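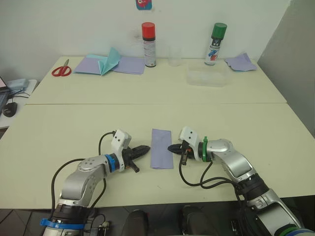 The woman who formulates lipstick for a living is not wearing any when we meet. She has been testing reds on the back of her hand since breakfast, and says that by eleven in the morning the idea of putting one on her face has lost its glamour.

"I'll put some on if you're taking my portrait," she offers. I am not, so she doesn't, and looks relieved.

She is head of colour at Millton, which makes lip products and a small, stubborn range of cheek tints from a unit on the edge of Pestedberg. She asked that we leave her name out of it. The last time it appeared in print, she received a great many letters about discontinued shades, several with the empty tube enclosed. "One of them had been licked out, I think. Or a cotton bud, if we're being charitable."

The reason for my visit is Chala, a balm-stain that goes on sale in June and has taken her 166 attempts to get right. It goes on like a lip balm, sinks in, and leaves a wash of colour behind that is supposed to survive a sandwich. I ask whether it does.

"Depends on the sandwich. Cheese, yes. Anything with oil in it, you're on your own. Oil takes off colour, that's what a cleanser is. People eat a tuna mayonnaise baguette and then write to us as though we'd let them down personally."

This is how she talks about most of her work, as a long negotiation with people's lunch. She trained as a paint chemist and spent her first years on exterior masonry finishes, where, she says, the customers were easier. "A wall doesn't press its lips together straight after you've painted it. It doesn't go out for a curry."

What went wrong with the earlier versions? She takes a breath, and then a biscuit.

"The first lot were all lovely in the pot and vile on the mouth. You'd get the stain, but it went for the dry bits, so you looked as if you'd been at the blackcurrants. Then we put more oil in and it slid about. Then we put more wax in and it was a candle. There was a very long candle period."

The trouble, as she explains it with the help of the biscuit, is that dyes that stain like water and balms like oil, and the two have to be talked into sharing a tube. When they fall out, the balm sweats. Little beads come up on the surface, and the customer supposes it has gone off.

"It hasn't gone off. It's perfectly all right. But you can't print that on the box, can you? 'Ignore the beads.'"

Version 9 was nearly the one. Everybody in the building liked it and it had got as far as having a carton designed. Then a box of samples was left on a windowsill over a warm weekend, and came back to her as soup.

"I was quite calm about it," she says. "I went and sat in my car."

She went back to it off and on for a long time after that, between other jobs. The finished Chala has more castor wax and less of almost everything else, and it has been through the windowsill test on purpose. It has also been in a handbag, a glovebox, a freezer and the pocket of a pair of jeans that went through the wash at forty. The jeans came out a shade she describes as sellable.

There are two colours, and only two. Pestedberg's shopkeepers, who have been stocking Millton since it was sold off a trestle at the Saturday market, would have liked more, and have said so. She is unmoved.

"We used to do a range of lipsticks where you couldn't tell four of the pinks apart. I couldn't tell them apart and I'd made them. One person at head office could, and I think she was reading the labels."

The two are a brownish rose and a sheer brick red. I try the rose. It feels like nothing much, which I take to be the idea, and smells faintly of the inside of a pencil case. She watches me with the expression of someone waiting for a kettle.

"Give it a minute. Don't rub them together. You're rubbing them together."

I stop. She hands me a mirror. My lips look like my lips on a better day, and I tell her so, and she writes it down, then crosses it out. "Every brand says that. Your lips but better. I've got nothing against it, I'd just like to hear a new one."

I ask her what she makes of the words on cosmetics packaging generally, and find I have touched something.

"Nourishing," she says. "What does that mean? You're not feeding it. Weightless, that's another. It weighs what it weighs, it's on the bottom of the box in grams. And I don't like 'long-wearing' unless somebody says how long, and what you were doing at the time. If you were lying down in a dark room, I'd expect it to last."

The Chala carton says "tinted balm, stays a while". She fought for that, she tells me, and lost two other arguments in order to win it. One was about the lid. She would rather not discuss the lid.

Price is another matter on which she has views and very little power. Chala will cost more than the balm by the till at the chemist's and a good deal less than the ones behind glass at Stiston, the department store where Millton has recently been given a shelf. It is a low shelf. She has been to see it.

"You've got to crouch. I crouched. A very kind assistant asked if I'd lost an earring."

She doesn't seem bitter about the expensive counters. She buys from them, takes the products apart and is often impressed. What she objects to is the click. "You pay for the click when it shuts. It's a beautiful click. There's a magnet in there. What's inside is a decent lipstick, I'd be happy to have made it, but you're not paying all that for the lipstick."

We move on to how ordinary people ought to wear the thing, as I have promised readers something useful. She is doubtful that they need telling, but agrees to try.

"Take off whatever's on there already. Get rid of the flaky bits first, a damp flannel will do it, you needn't buy a scrub. Please don't buy a scrub. It's sugar. You've got sugar. Then one coat, leave it alone, and have a look. If you want it darker, do another. If you do five you'll look as though you've been in a fight, but it's your face."

And on cheeks?

"You can. I do. Dab it on quickly and blend it with your finger before it's had time to think. If you stop to answer the door you'll have a spot there till teatime."

Taking it off needs an oil or a balm cleanser and a bit of patience. Micellar water will get most of it. Soap will get none of it and make you cross. She adds that anyone who wakes up with a trace left should count it as a free go.

I ask about dry lips, which is what readers write in about more than anything else, usually in February and usually in capitals. She says a tinted balm is fine on them but won't mend them, and that the habit of licking does more harm than any winter. She recommends plain petroleum jelly at night, a product Millton doesn't make and has no plans to. I point out that this is not much of a sales pitch.

"No," she says. "They don't normally let me do these."

The first batch of Chala is small: 995 tubes, a number that was meant to be rounder. She won't be drawn on what became of the missing five, though there is one sticking out of her coat pocket and another propping up a desk calendar. Once those have sold, there will be another batch, a bit larger, if the wax supplier answers his emails.

What next? There is talk of a third colour, and she would like the talk to stop. There is a mascara she has been asked to look at, and she has been looking at it, she says, from across the room. Eyes frighten her. "Get a lip wrong and somebody's annoyed. Get an eye wrong and they can't see to write the letter."

She would like, one day, to make a clear gloss that doesn't catch hair. She has been thinking about it since her masonry days, and believes it may be impossible. On windy afternoons she goes out to the car park with a new one on and stands facing into it. The people in the tile showroom opposite have started to wave.

By now it is past one o'clock and she has a cheese roll in her bag. She paints on a coat of the brick red, waits the full minute with her mouth slightly open like a carp, then eats the roll and checks the mirror. Most of it is still there. There's a gap in the middle of the lower lip, and she tilts her head to look at it from the other side.

"Butter," she says, and goes to find a pen.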